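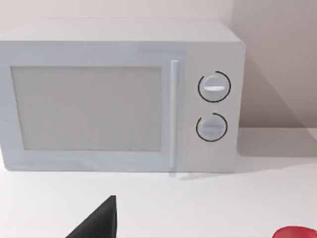

Hi Ulla, it's November, so you're getting the progress report on the kitchen task rules, and I'm happy to say there's a lot more in it than last time! The short version: the draft is at version 2, Brusano and Halvorsen have both agreed to try it on their own simulated kitchens, and we've finally stopped arguing about what "done" means (mostly). What took up most of the fall was appliances, and the microwave more than any other. Our rule 4 now says that a control has to be named by where it is and what kind it is, never by what we assume it does. With two round knobs stacked one above the other and no numbers or labels on the panel, "set the timer" is a guess, while "turn the lower knob" is an instruction two labs can score the same way. I know that sounds small. It caused more disagreement between scorers than everything else in the draft put together.

So, where the money went. You funded us to write a set of working rules for testing home robots in simulation, to check them on real runs, and to get at least one outside group using them. The writing is nearly there. The checking is what I want to tell you about.

Jonatan pulled 2,120 simulated runs out of our archive and had them scored under the old wording. Then he picked out the ones where the two scorers disagreed, and that came to 485. I'd been telling people we had a small problem with edge cases, so that was a fun afternoon. Yamuna and I read through the notes on every one of them, and the same few questions kept coming up. Does a door count as closed if it's touching but not latched? If the arm bumps the handle on its way to a knob, is that a contact fault or just clumsy? What if it knocks something else on the counter and then finishes the task perfectly?

Our answers, as they stand in the draft:

A door is closed when the joint reads closed in the simulator at the end of the run, and how it looks on camera doesn't enter into it.

Any touch on a part the task doesn't mention gets logged. It only fails the run if the part moves.

Loose objects on the counter have a start position and an end position, and both get written down, even when the task has nothing to do with them.

The start position of the gripper goes in the record too. We had been leaving that out for years, which I'm a little embarrassed by.

Maj-Britt wants the second one to be stricter. Her argument is that a bump that moves nothing in simulation could still scratch or tip something in a real kitchen, and she's right that our contact settings are forgiving. I'd like to keep it as is for this round and add a force limit in the next one, once Halvorsen has sent us their numbers. We've put her objection in the notes so reviewers can see it.

Things that are behind: the rules for lighting and shadows. Brusano asked for a fixed set of light positions, we said yes, and then we didn't get to it. Nelu has it now and has 50 test layouts ready to render, but he's also the one keeping the Cotau server alive, so please don't hold me to a week. The training sheet for new scorers is half written. The other half is in my head and on some sticky notes.

On spending, we're under on travel and over on computing time, and I'd like to move what's left of the first to cover the second. Prostham sent the form and I've attached it. Could you sign it before the end of the month if you're okay with that?

Next up is a fresh round of scoring with people who haven't seen the draft before. Jonatan is setting up the pairs, and I'll send you the disagreement count as soon as I have it, good or bad.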